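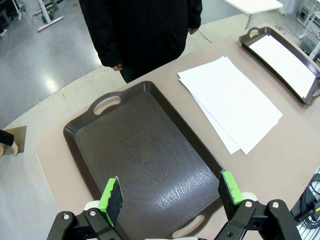 Paper trays with handles – worth it?

sharada_reddy
I look after the handouts for our August workshops in Itthorpe, and loose paper is driving me a little batty. I'm thinking of brown serving trays, the kind with a rim and a cutout handle at each end. Has anyone here lived with them for a while?

gopi_mathew
Oh, I love mine! We bought 12 and I'd happily buy more. One tray for each pile, and you can carry the whole thing down the hall with both hands.

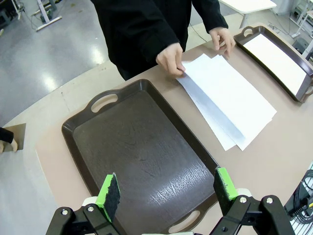 Loose sheets between two trays, one tray with paper already in it

wlambert78
I'll disagree a bit, Gopinath. They're made for coffee cups, and paper slides around in them. A plain letter tray costs less and stacks better.

gopi_mathew
Fair enough, Wayne, but try lifting 200 sheets in a letter tray! I do square up the corners first, I'll admit. 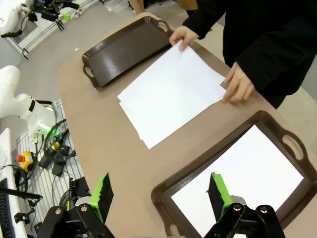

Both hands on the stack, trays on either side

jsalian
I'm somewhere in the middle – nice trays, but they do get scuffed, and my older ones look pretty tired by now. I'd put a sheet of felt in the bottom.

sharada_reddy
Felt is a lovely idea, thank you, Jagadeesh. I'm leaning toward two trays per table, one for the full pile and one to move sheets into.
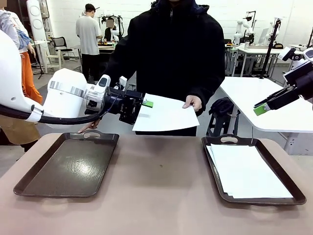

Two trays on the long table, paper in the right one

wlambert78
Still team letter tray, but let us know how the felt works out.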